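Versão 1.2 dos dados. As alterações em relação à versão anterior estão no fim do ficheiro.

# Plaltum – registos de cura de sabão artesanal

Conjunto de dados com o acompanhamento da cura de barras de sabão feitas pelo processo a frio na oficina Nallwood. Cada barra foi pesada no dia do corte e depois em intervalos regulares, até o peso estabilizar ou até ao fim do período de acompanhamento.

O objetivo inicial era modesto: saber quanto tempo de prateleira cada receita pedia. As tabelas acabaram por servir também para comparar óleos, teores de água e posições na estante, e foi por isso que as organizámos para publicação.

## Conteúdo

| Ficheiro | O que contém |
|---|---|
| `lotes.csv` | uma linha por lote, com receita, data de fabrico e data de corte |
| `barras.csv` | uma linha por barra, ligada ao lote |
| `pesagens.csv` | uma linha por pesagem, ligada à barra |
| `ambiente.csv` | temperatura e humidade relativa da sala de cura |
| `receitas/` | uma ficha de texto por receita |

São 40 lotes e 387 barras. As barras partidas no corte não entram na contagem.

## Como foram feitas as medições

As pesagens foram feitas numa balança de bancada com resolução de um décimo de grama, sempre de manhã e antes de se abrir a janela. A balança era verificada com um peso de referência no início de cada sessão. Quando a leitura do peso de referência se afastava mais de dois décimos, a sessão era adiada para o dia seguinte, e a coluna `adiada` em `pesagens.csv` fica com o valor `s`.

Até ao terceiro mês os valores foram escritos em papel e passados a limpo ao fim da semana. A partir daí foram lançados diretamente numa folha de cálculo. A passagem a limpo foi conferida uma segunda vez por Latrice Begay, que corrigiu trocas de algarismos e duas barras com o mesmo número. As folhas em papel estão guardadas, mas não foram digitalizadas.

O pH foi medido só em parte dos lotes, com tiras, e deve ser lido como indicação grosseira. Quem precisar de valores de pH fiáveis terá de procurar noutro lado. 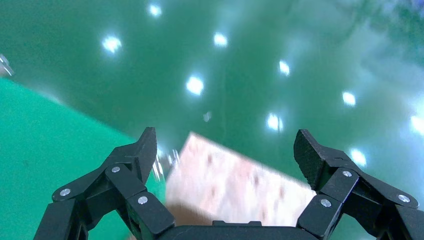
A sala de cura tem duas estantes abertas, encostadas a paredes opostas. A estante norte apanha menos luz e é ligeiramente mais fresca. A coluna `estante` em `barras.csv` indica `N` ou `S`, e a coluna `prateleira` vai de 1 (em baixo) a 5 (em cima). As barras foram viradas sempre que eram pesadas e não mudaram de prateleira durante a cura, com exceção do lote 17, que foi deslocado por causa de uma infiltração no teto.

## Colunas de `barras.csv`

- `id_barra` – identificador único, formado pelo número do lote e pelo número da barra
- `id_lote` – liga a `lotes.csv`
- `peso_corte` – em gramas, no dia do corte
- `estante` e `prateleira` – posição durante a cura
- `acabamento` – `liso`, `ondulado` ou `carimbado`
- `defeito` – texto livre, vazio na maior parte dos casos
- `excluir` – `s` se recomendamos deixar a barra fora de comparações

## Colunas de `pesagens.csv`

- `id_barra`
- `dia` – dias passados desde o corte; o dia do corte é 0
- `peso` – em gramas
- `adiada` – `s` ou vazio
- `nota` – texto livre

Os decimais usam ponto. O separador é a vírgula e a codificação é UTF-8. Os campos de texto livre estão entre aspas.

## Receitas

As fichas em `receitas/` dão a percentagem de cada óleo sobre o total de gorduras, a concentração da solução de soda e o sobreengorduramento. As três receitas com mais lotes têm nome próprio:

- **Quintero** – azeite, coco e rícino. Perde água devagar e fica mole durante mais tempo do que as outras.
- **Grokley** – azeite, coco e manteiga de karité, com aveia moída acrescentada no traço.
- **Base** – só azeite e coco, usada como termo de comparação.

As restantes são variações com argila, borra de café ou sementes e têm entre um e quatro lotes cada. Não recomendamos tirar conclusões sobre elas isoladamente.

Os óleos essenciais aparecem nas fichas apenas pelo nome. As quantidades foram medidas à gota nos primeiros lotes e por peso nos seguintes, e não conseguimos converter umas nas outras com segurança.

## Problemas conhecidos

- O sensor de `ambiente.csv` esteve sem pilha em parte de novembro. Há 61 horas sem leitura. As linhas existem, com os campos vazios.
- No lote 9 a soda foi dissolvida em chá frio em vez de água. A ficha da receita diz «água»; vale a nota em `lotes.csv`.
- Algumas barras carimbadas perderam pequenas lascas ao serem viradas. A descida de peso nesses casos é abrupta e está assinalada em `nota`.
- O lote 22 passou por gel parcial. O centro das barras é mais escuro do que o rebordo, e a perda de peso não segue a dos outros lotes da mesma receita.
- Há duas pesagens em que o peso sobe. Foram mantidas como estavam. Coincidem com dias de humidade alta, mas não as investigámos.

## Utilização

Para obter a perda percentual de uma barra, divida a diferença entre `peso_corte` e `peso` por `peso_corte`. O valor do dia 0 em `pesagens.csv` repete `peso_corte` e pode ser ignorado.

Os dados não dizem nada sobre segurança para a pele nem substituem o cálculo de saponificação. Não use as fichas como receitas prontas sem refazer as contas da soda para os seus próprios óleos.

## Licença e citação

Tabelas e fichas sob CC BY 4.0. Ao citar, indique «Plaltum, oficina Nallwood» e o número da versão.

## Alterações

**1.2** – 15 de dezembro de 2021. Acrescentada a coluna `excluir`. Corrigidas as datas de corte de dois lotes. Nomes das colunas sem acentos.

**1.1** – Acrescentado `ambiente.csv`. Lote 17 com nota sobre a mudança de prateleira.

**1.0** – Primeira publicação, sem as fichas de receita.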